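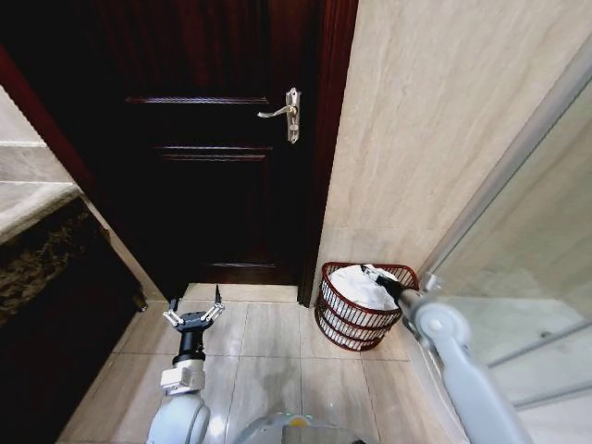

You make drawings out of train timetables, but I could not find my train in them, a reader wrote to us after our first exhibition. The remark was fair, and we still discuss it in the studio. Our drawing used every departure of one small station during one year, and it was true that no single train could be found in it. Since then we ask at the beginning of each work what a person should be able to find again, and what may disappear in the whole.

About Miment

Miment is a small studio for drawings made with code. We write programs which read a collection of data, for example a tide table, a cookbook or the loan records of a library, and which put it on paper by a rule. The rule is always printed on the back of the sheet. Who wants to check us can take a pencil and a ruler and begin in the upper left corner.

We started with one plotter and a shared table in the town of Wunderlich. The plotter was bought second-hand and it could draw only with the pens of one manufacturer, so our first sheets are all in the same green. Many people believed this was our style. Today we have three plotters and a risograph printer, and we use the green only when a client asks for it.

How we work

A project begins with reading. We print the data as a plain list and read it before anybody writes a line of code. This takes a long time and clients are sometimes surprised that we send a bill for it. In the list we find the errors, the double entries and the places where the person who typed it became tired. We do not always correct them. In a series about an old herb register we left all the spelling variants, and each of them received its own small branch.

After the reading we make sketches by hand. Then comes the program, then many test prints in a small size, and at last the large sheet. A large sheet needs up to 24 hours on the plotter. The pen must be changed during this time, also at night, and we take turns. 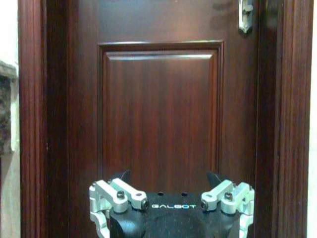
Bika

Bika is our own drawing tool. It was written for one poster and later it grew. It takes a table of numbers or words and gives back lines in an order that the plotter can follow without crossing the paper too often. Schools and single artists may use Bika without payment. The manual has 37 pages at the moment and it is more complete in the first half than in the second. We answer questions about it by email, usually in the afternoon.

Please note that Bika does not make pictures for the screen. We received this wish many times. Perhaps it will come in a later version, but we would not like to promise it.

Udon

The work for which most people know us is Udon. It is a series of 101 sheets, and on every sheet there is one single line which never crosses itself. The length of the line is given by the length of a recipe, counted in letters. The shortest recipe is for boiled noodles, and from this one the series has its name. The longest recipe has 1,979 letters, and its line fills the paper so closely that from some steps away it looks like gray cloth.

Udon was first shown in February in the reading room of the Wunderlich town library, on tables and not on walls, so that visitors could follow a line with the finger. The sheets became a little dirty from this and we have decided to keep them so. A second printing is available in the shop.
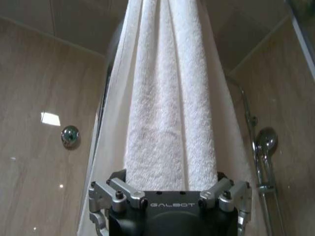
White towel, hanging.

What we offer

We make single sheets and series for companies, museums and private persons. We also design book covers and annual reports when the numbers in them can be drawn in an interesting manner. If they cannot, we will tell you, and we can recommend another studio.

Two times a year we give a course for beginners. It lasts four days. You do not need to know programming, but you should bring a collection of your own: receipts, walking times, the weather in your garden, names of boats. The group is kept small, as there must be time for everyone at the plotter. The language of the course is English, and questions in German are also welcome.

We do not draw data about people who have not agreed to it. We also do not draw election results. For the first point we have a written policy which you can request from us. The second is only our preference.

Visit and contact

The studio is open to visitors on most mornings from ten o'clock. Please ring two times, the plotters are loud. If you plan to come with a school class, write to us some weeks before, then we can prepare paper and pens for all pupils.

Prints are sent rolled in a tube. For flat shipping, please ask before you order.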